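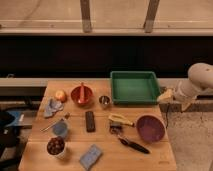
The Venholm butcher-block table is sold as a work surface for kitchens and hobby rooms, and I bought it for mixed use, meaning food on it in the morning and small repairs on it in the afternoon. The top is rectangular, light honey in color, and made up of planks glued side by side. I loaded it the way I normally would. An apple, a red mortar with the pestle left standing in it, a small metal cup, a spoon, a crumpled light-blue cloth and a yellow-handled tool were out on it at once, with a shallow green tray at the back right corner. The tray is the biggest of these items and sets the limit on how the rest can be laid out. With the tray at the back, the front half stays usable.

Price paid was $547, delivered in February. There is a larger version at $1202, which I have not tested. The finish is listed by the seller only as "oil", with no further detail, and the care leaflet is a single sheet.

Assembly

Legs and top ship in separate boxes. The bolts go into threaded inserts that were already set in the underside, and all 8 lined up. The hex key supplied is too short to turn comfortably near the corners. I used my own. Tighten in two passes, with the table right side up for the second. Ruxandra Căpraru, who helped lift the top, found one insert sitting slightly proud of the wood. It pulled level when the bolt was tightened.

Surface

Flatness is good. A steel straightedge laid across the planks showed light under it at one joint only, near the left end, and a sheet of printer paper would not pass through the gap. Along the planks I found no gap at all. Upright cups do not rock on it, and round items stay where they are put unless the table is bumped.

The sanding is finer on the top than on the edges. The long front edge had a rough patch about the width of a hand, which I took down with 220 grit and re-oiled. The underside is unfinished. In a damp room I would oil it before assembly so both faces take up moisture at a similar rate. 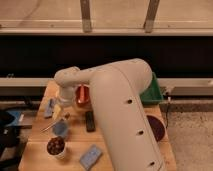
Color matters more than I had assumed. Dark objects are easy to find against the light wood. Pale ones are less so, and a plain wooden spoon left on it can be overlooked. For sorting small parts I put down a dark mat.

Stain resistance is average. I left wet rings of water, black tea and red wine on an inside corner for an hour each. Water left nothing. Tea left a faint ring that went away with dish soap. The wine mark needed light sanding and fresh oil, and it can still be found if the light is low and from the side. Beet juice was not tested.

Stability

The frame has no lower crossbar. Pushed by hand at the short end, the top moves a little and settles at once. Pushed along its length there is no movement I could see. Chopping and grinding with a mortar are fine. Clamping a vise to the short side and filing metal is not, as the movement shows up in the work. Yaowalak Suksawat has the same table against a wall with two brackets and reports that this cures it.

Compared with the Jedik

The Jedik table I used before cost $139 and had a thinner top with a printed grain. It was lighter to move and easier to wipe down. It also chipped at two corners, and the chips could not be repaired. The Venholm can be sanded, and that is the main argument for the price difference.

Rating

Top: very good. Edges: fair as delivered, good after ten minutes of work. Frame: good for kitchen tasks, weak for bench work. Instructions: adequate, although step four shows the short rail reversed.

Anyone who wants a bench for hand tools should look for a table with a lower crossbar. For food preparation and light repairs I would buy this one again, and I would order a longer hex key with it.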